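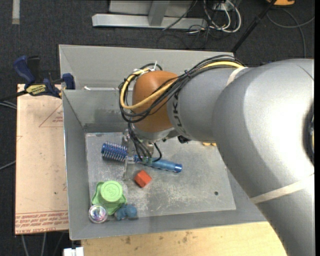 Redoing the Cable Dressing on a Bin-Picking Arm

Posted by Bezawit Teshome, 9 March 2024

Cables on a robot wrist fail in a boring way. The arm goes on moving perfectly well, the gripper stops answering on one particular pose, and you spend an afternoon blaming software. If your gripper drops out only when the wrist is rolled hard one way, close the laptop and go look at the wires.

What follows is how we dress the cables on our picking cell at Horalia. It takes 45 minutes if you have everything to hand, and a good deal more if Chiến has borrowed the flush cutters.

You will need

Zip ties, more than you think
Hook-and-loop straps
Flush cutters (not scissors, not teeth)
A paint marker
Labels for both ends of every cable

Before you start

Run the arm to a comfortable pose over the bin, with the wrist at the middle of its travel. Power down and lock out. Unclamping the bin is optional. We leave ours clamped to save re-teaching its position, and we leave the test objects in it too. The hairbrush has survived worse.

Take a photo of the old routing from two sides. You will be sure you remember it. Larysa Tymoshchuk was sure she remembered it, and we had a mirror-image gripper for most of a day.

1. Strip the old ties

Snip at the head of each tie and catch the pieces. One that falls in the bin will be picked, photographed and classified with great confidence as something else. Start at the gripper and work back toward the base, so the heavy end of the bundle stays supported.

2. Check the connectors

Our gripper wires end in small green connectors, and those are the usual suspects. Tug each wire gently. Anything that slides gets redone. Look for shiny spots on the insulation where it has been rubbing, and mark them with the paint pen even if they look harmless.

3. Set the wrist loop

The bundle has to cross the last joints with enough slack for the full roll, plus a little. Too short and it pulls on the connectors. Too long and it hooks the wall of the bin on the way down, which is loud.

With brakes released according to your arm's manual, and a second person holding the wrist, turn it to each limit by hand. Feed cable into the loop until nothing goes tight at either end, then add the width of your hand. Defne Oral has small hands and adds a hand and a half. Lock out again before you carry on.

4. Tie the small joints, strap the big links

Zip ties go up near the wrist, where the bundle must stay put. Snug is enough: if the jacket dents, cut it off and try again. On the thick links use the wide straps, which can be opened when you find you have forgotten a cable. You will have forgotten a cable.

Leave the tie tails on for now. They look terrible, and they let you see at a glance which ties are new.

5. Run it slowly

Put the arm through its whole pick routine at 5 percent speed with a hand on the stop button. Watch the loop and ignore the gripper. Pay attention to the corners of the bin, where the wrist tilts most. Then let it do 200 picks at working speed and look at your paint marks again. Fresh wear means back to step 3.

6. Trim

Cut the tails flush. A tail cut at an angle will open up a knuckle. Ours are often still sticking out weeks later, so consider this step aspirational.

How often

Look at the bundle every Monday, and redo it when a jacket shows wear or anyone changes the gripper. Yaroslav Zinchenko keeps the log, and would like it known that "seems fine" is not a log entry.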